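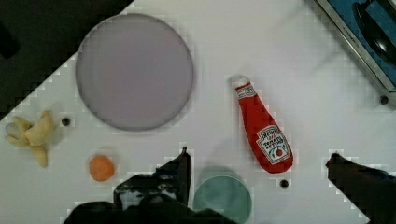
Do you have to book ahead for the Trellier woolen mill open day?

Only for the dye house tour, which fills up fast. The rest of the mill you can wander through whenever you like, and parking is in the field behind the Greenwood side gate.

I had wanted to see Trellier for years, and of course I picked the wettest day of the spring to do it. The road in from Estow follows the river the whole way (pretty, but full of tractors), so I pulled up twenty minutes after the doors opened with half a bagel in my lap and no umbrella. Didn't matter! You smell the place before you see it, that warm sheepy lanolin smell, and I was happy right then.

They start you off in the sorting room, where the fleeces come in. Lacey Rowbotham was at the big slatted table pulling one apart by hand, and she let us all have a feel of the shoulder wool and then the britch, from the back end, which is like holding a doormat. She can grade a fleece faster than I can fold a towel. I asked if her hands got sore and she laughed and held them out, softest hands I've ever seen on a working person. 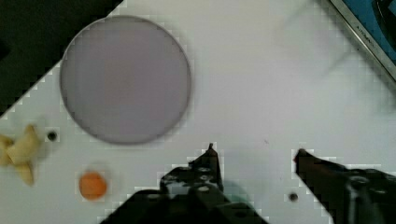
Vol. 9, No. 10

Next comes carding, and bring earplugs, because the big carding engine is LOUD. The wool goes in as clumps and comes off the far end as a sort of cobweb that gets rubbed into long soft ropes. I stood at the rail far too long. A little boy next to me asked if it was cotton candy and I could see why.

Upstairs is spinning. The mule carries 80 spindles and the whole carriage rolls out across the floor, stretching and twisting as it goes, then rolls back in and winds it all up. Out, in, out, in. The floorboards have grooves worn in them from people walking along behind it to piece the broken ends, and the spinner on duty was doing it barefoot, 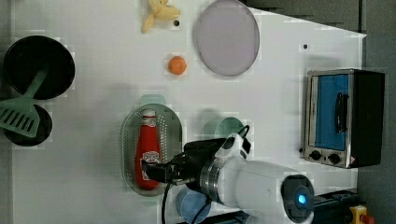
same as they always have up there, apparently, on account of the oil that drips from the wool and makes shoes slide. I tried to get a look at how she joined a broken thread. One roll of the fingers and it was done, and I still couldn't tell you how.

I missed the dye house (see above about booking, I learned the hard way) but I did peek in at the door and saw a rack of hanks in a mustard yellow I have been thinking about ever since. The shop had the same color, shade 1269, in a heavy two-ply. I bought four skeins and then went back for one more. Lunch was lentil soup in the old boiler room, good soup, not enough chairs.

Last stop was the finishing shed, where the blankets get brushed up with real teasels set in rows on a drum.

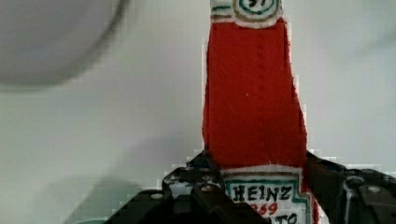

Ladan Talebi wrote in to say that the dye house also runs a short tour in October, much quieter, and that anybody coming by train should get off at Pridbridge and take the footpath, as the bus doesn't wait.

So I may go back in the fall. I need a sixth skein anyway, the sleeves are coming out long.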